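The arm is called Traltar, and Pankaj Nigam and I have been building it in my garage since September. It has 60 screws – I bought every one twice. 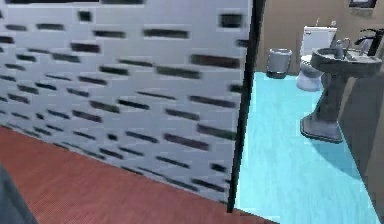

Simulation is where I spend my evenings now. Driving a virtual arm around a virtual house costs me nothing in gears! I like the bathroom doorway best, where the reddish-brown floor changes to bright blue and I can practice my turns.

Pankaj prefers soldering.

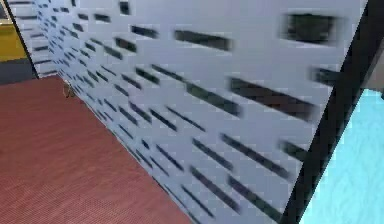
WORKSHOP

So far we've spent $596, mostly on four motors.
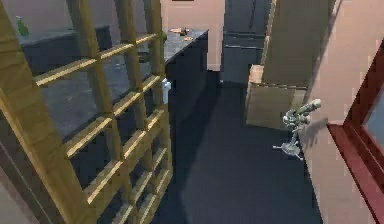
Do you need a big garage?
A sturdy bench and one good outlet will do.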